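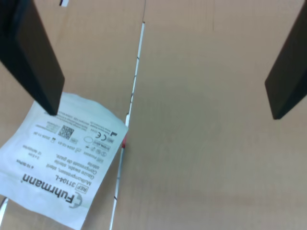
Notes by Olga Núñez
Robot software course, unit 5: when should the fingers close?

Okay, so last time we got perception to hand us a pose for a flat package, and a bunch of you asked why we can't just send that pose to the arm and be done. Let's talk about it with the gauze pack, because it's a great little troublemaker!

First, orientation. The print on the pack is upside down and running diagonally, and the pack itself is lying rotated on the left flap of the cardboard. If your detector only gives you an upright box around it, the planner gets the wrong angle and a center that's off too. Please use the rotated fit from the Renen module (the one Uriel Palma walked you through), and look at the angle before you trust it.

Second, the fingers. The left one is right over the top edge of the pack, nearly touching, and the right one is over plain cardboard. A planner that only checks "is there a finger near the object?" will happily say yes. So in your code, test each finger separately, and don't let the close command through until both tests pass. I lost a whole afternoon to this once (my fault, I had written "or" where I meant "and").

Third, clutter. See the bit of red at the seam, just past the corner of the pack? It's small, and a loose color threshold will either drop it or glue it onto the package mask. Keep it as its own blob. The seam needs care as well: there's a thin strip of white showing through it, and the pack is white too, so brightness alone won't save you.

For the homework, run your gate on the 2,210 labeled frames in the Gerkton folder. Send me the 40 where it was least sure, with a line on each saying which test failed. Uriel has the login if yours isn't working.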